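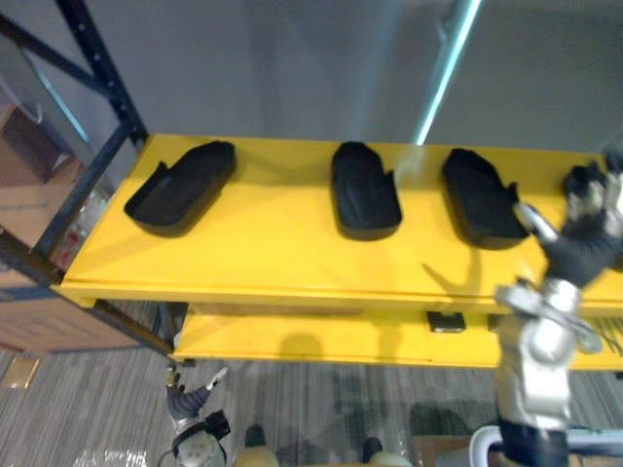
Magdolna Csonka demande si on peut envoyer des photos prises au téléphone ou s'il faut un vrai boîtier. Téléphone accepté, pas de souci. Fichier d'origine svp, pas la capture d'écran.

FAQ – galerie des lecteurs Zultesero

Combien de photos par envoi ?
4 maximum. Au-delà on garde les premières, le reste part à la corbeille.

Quel mot-clé ?
#zultesero dans la légende, compte public obligatoire. Compte privé = on ne voit rien.

Retouche autorisée ?
Oui. Noir et blanc, recadrage, grain, comme vous voulez. Pas de filigrane au milieu de l'image par contre.

Je garde mes droits ?
Oui, tous. On publie avec votre nom et c'est tout. Pour le tirage expo à Girnov on redemande une autorisation écrite.

Quand est-ce que je saurai ?
Sélection en février, mise en ligne à 18 h. 40 photos retenues cette fois, 55 si Tomasus nous prête la deuxième salle. Pas de réponse individuelle, désolé, on est deux à trier.

Mon nom est mal ecrit sous la photo ?
Un message à Wojciech Szczepańska, il corrige dans la journée. Joignez le lien de la publication, sinon il cherche longtemp.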